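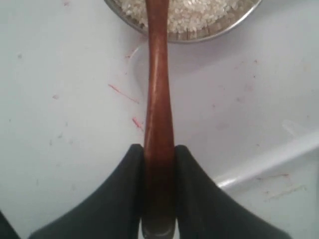 When do the Wekcombe harbor walks start up again?
They start in May and run through the end of September, with two walks a day, at 10 a.m. and 4 p.m.

FOR IMMEDIATE RELEASE

Wekcombe old harbor walks back for the season, new route, new stop on the island

WEKCOMBE - Fundov Travel is bringing back its guided harbor walks this May. Longer route this year. 13 stops, starting at the customs house, ending at the ferry landing. Comfortable shoes please, the cobbles on Millet Street are still being relaid.

Also new: a ferry add-on to Kirum, the small island across the bay. Twenty minutes over, an hour to look around the lighthouse and the old rope yard, then back. Boat leaves from the landing right after the morning walk. Afternoon walkers can use there ferry ticket the next day.

More than 4000 visitors took the walk last season, our busiest yet. Groups are staying small all the same. Book early for July and August, those months go first.

What's included: guide, printed map, entry to the customs house. Not included: lunch, ferry. Kids under 4 free on the walk and the boat. Dogs fine on the walk, not on Kirum (nesting birds).

Rain or shine. If the ferry is cancelled for wind we refund the add-on, the walk goes ahead as normal.

Tickets at the Fundov Travel desk in Wekcombe station or at the customs house door, if any are left. Press places availible in May, ask at the station desk.

- ends -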